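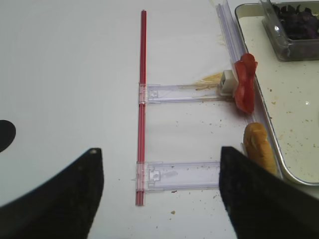
How much should a small kitchen set aside for its first robot arm?
Enough for the arm, plus the same again for everything that touches food, bolts to the table or wears out. In our case the second half of that sum was where most of the learning happened, and I'd start your spreadsheet there.

The gallery this month is a short one: a single picture from the prep table at Gendinwood, and then my notes on what we're buying next. I'm so excited about how this is going! We started the budget in January with one line that said "robot" and a number beside it. It now has seven sections, and I can tell you what every one of them is for.

The table
Black gripper fingers over the white table, with a bread roll by the right-hand one and the metal tray just past it. The clear plastic arms on the red rod are in the middle. You'll spot the brown crumbs too, and crumbs have their own budget line now (see Cleaning).

Fingers
If you buy one extra thing with your gripper, buy more fingers. We budget for two full sets per arm, one on the machine and one on the shelf, and we price them as consumables. The first plan had them under "hardware, one time," and Évan Millet crossed that out in the very first meeting. He was right. Bread is soft, trays are hard, and the same pair of fingers has to get along with both. Ask any supplier three questions before you sign: what a spare set costs, how long it takes to arrive, and whether you can change it yourself with an ordinary screwdriver.

Wrist camera
We went back and forth between a camera on a stand and a small one at the wrist, and we ended up pricing both. The wrist camera won for close work. It cost less than I feared, but leave money for a spare cable. Cables bend every time the arm does! Prodham quoted us a camera and cable bundle, Hoarau quoted them separately, and once we added shipping the two offers were close enough that we chose on delivery time.

Work surface
A plain pale table is such a nice thing to plan around. Small food shows up well against it, and so does mess. We had a fancy slotted top in the first draft of the plan and took it out, mainly on account of cleaning. The money went to a heavier table frame instead, so the arm can stop quickly without everything shaking.

Trays and containers
Pick your trays before you pick your arm. I mean it! We did it the other way around and had to go back and check every rim height and corner against the reach drawings. Choose one tray size, buy plenty, and write the model number on the wall. Clear containers are lovely for people and harder for cameras — budget some setup time for them, or get a few opaque ones to compare.

Cleaning
Put down 60 minutes of cleaning time per working day and pay somebody properly to do it. This was missing from every quote we got. Brushes, wipes, food-safe cleaner and a little vacuum for crumbs are cheap, but the hour isn't. Sauces are the slow part. If your menu has a lot of them, give yourself more.

The rainy-day line
We kept $2,000 back for things we hadn't thought of. So far it has gone to a longer power lead, a second emergency stop button, a set of clear bins and one very good lamp. The lamp is my favorite purchase of the year. Even lighting helped the camera more than any setting we tried, and it makes the whole corner nicer to stand in.

What's next
The Villgate kitchen wants its own table, so we're doing the whole plan over again with better numbers. We'd like to lease that arm — the monthly figure is easier to explain, and the maintenance visit comes with it — but we'll buy the fingers, trays and camera outright so that both kitchens can share spares. If you've leased an arm for food prep and have opinions on the contract, please write to me. I want to hear what you'd ask for the second time around, especially on swap-outs and who pays the freight.

The blank version of our budget sheet is on the downloads page. Change anything you like in it. The yellow cells are the ones we got wrong the first time.

Posted 17 August 2019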